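Course Handout 3: Sorting and Setting Out Kitchenware
Household Studies 147
Instructor: Carys Morgan
Section Leader: Mwanahawa Laizer

Purpose of the Unit

Students will learn to group kitchen articles by use before assigning them a place on the table or shelf. The unit begins in September and continues through the first practical assessment. Play food is used in all table exercises, and students are expected to handle it as they would the real article.

Articles fall into two groups for the purposes of this course. Vessels hold, cook, drain, or serve food. Contents are the foods themselves. A vessel is named before its contents in all written work.

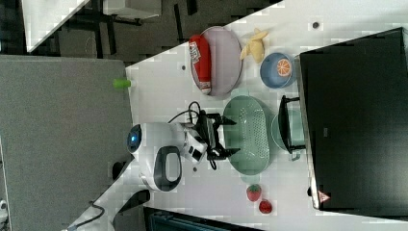
Figure 1. Practice table with colander, pot, plate, bowl, and play food.

A plate may carry a single article, and that article is recorded with the plate. Items resting directly on the tabletop, such as the banana and the strawberry in Figure 1, are entered on a separate line of the Mistari worksheet. Color may be noted where two vessels have a similar shape.

Draining Vessels

A colander is identified by its perforations. The spacing of the holes determines which foods it can drain: small holes retain rice and short pasta, while wide slots are suited to leaf vegetables and potatoes. Students should examine the wall of the vessel as well as its base.

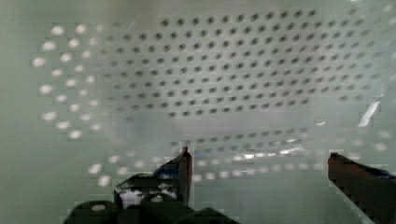

Molded plastic colanders should be rinsed from the outside inward so that trapped particles are pushed back through the holes. They are stored upside down and are never stacked beneath a heavy pot. Further notes on care appear in the Tronach reader, page 349.

Worksheets must be legible and signed. Corrections are made with a single line through the original entry.
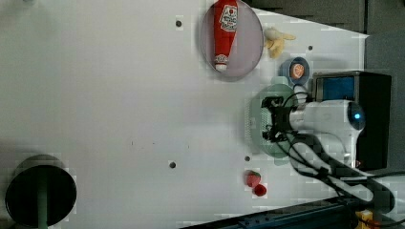

PRACTICAL EXERCISE 2: PLATES AND BOWLS

Working in pairs, students will list each plate and bowl on their table, together with anything placed on or in it. Condiments are entered under Contents. Completed worksheets are to be left in the tray outside the Sima Room by 4:00 p.m.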